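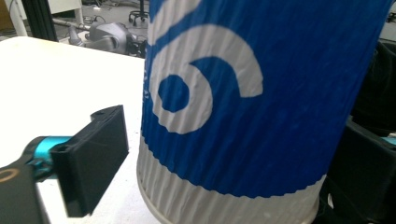

January 25, 2021

I promised in August to write something about the Grukside hand gripper kit when I have used it enough. Now I have, so I try to be fair with it.

For the readers who came here for my posts on 3D printing: the kit is a gripper that you hold in your own hand. You squeeze, the fingers close, and the software saves what you did, so that later a robot arm can learn from it. You don't need the arm running to collect the examples. For a small group like ours this was the main argument. Our arm is shared with Heriberto Ochoa and his students, and he needs it nearly every day.

**What you get**

The kit comes from Medura, who sells the Grukside line in my country. In the box there are the gripper, the fingers, a cable which is too short, and a printed guide. The guide is good. Somebody wrote it with patience, and I could follow all of it without opening the dictionary. The only page that confused me is the one for calibration, where step 3 tells you to close the fingers "until resistance" and does not say how much resistance. I wrote to Medura and received the answer the next morning from Yesenia Ledesma: close until the pads touch, then stop. So if you have the same question, there it is.

The assembly took me 50 minutes. Rafferty Dvorak did the second one faster, but he had already watched me put one finger in the wrong direction.

**In the hand**

The first days my wrist was tired. The weight is not much, but it sits forward, and you hold it in a position that is not natural when the object is tall. I recommend to lower the table if you can, or to stand. After one week I stopped noticing it.

The flat pads are very good for boxes and books. They are less good for round objects, and this is where I spent most of my time. A big cylinder with a thin paper surface, with all those small folds, is a difficult customer. If you squeeze little, it turns between the pads. If you squeeze more, you leave a mark in the folds, and the next recording is with an object that is already different from the one before. I learned to approach low, close to the base, and to come from the side slowly. Jacinto Bautista prefers to take from higher up. We discussed this for too long at lunch and each one continues with his own method, so the robot will have to learn from both of us.

A second problem with wide objects is the opening. The fingers open enough for most things in a kitchen, but with the wide ones you must choose: hold by the edge, or push it along the table with one finger. I now do the pushing more than I expected to. The software accepts it as a normal recording, there is no special mode to select.

**The software**

It is called Tang and it is the weak part of the kit. It works, but it asks for many confirmations. After each recording it wants a name, a label and a comment, and the comment cannot be empty. I write a dot. On a good day I save up to 70 recordings, and that is a lot of dots. In the newest version you can copy the label from the last recording, this helps.

Two times it froze when the disk was almost full, without a message. I lost only the recording of that moment, the others were safe. Still, I would like a warning.

White tables also give it some trouble. Our table is very bright under the lamps and the tracking complained until I turned off one of them. Edcombe, the shop where we buy the mats, has a gray one that I want to try — I will write again if it makes a difference.

**Service**

One of the finger pads started to come off at the corner after 5 weeks. Medura sent a new pair without discussion and did not ask for the old ones back. Hermenegildo Ledesma, from their repair desk, told me on the phone that I should not clean the pads with alcohol. I was cleaning them with alcohol. It is not in the guide.

**Would I buy it again?**

Yes, for our use. If you have an arm free all day and a person who likes to drive it, maybe you don't need this. If you share the arm, like us, the kit gives you back many hours. I would ask for a longer cable, wider opening and a Tang that trusts me a little more.

Next I want to compare the flat pads with the soft ones, which are sold apart and are not cheap. Jacinto has already offered to pay half if he can use them first.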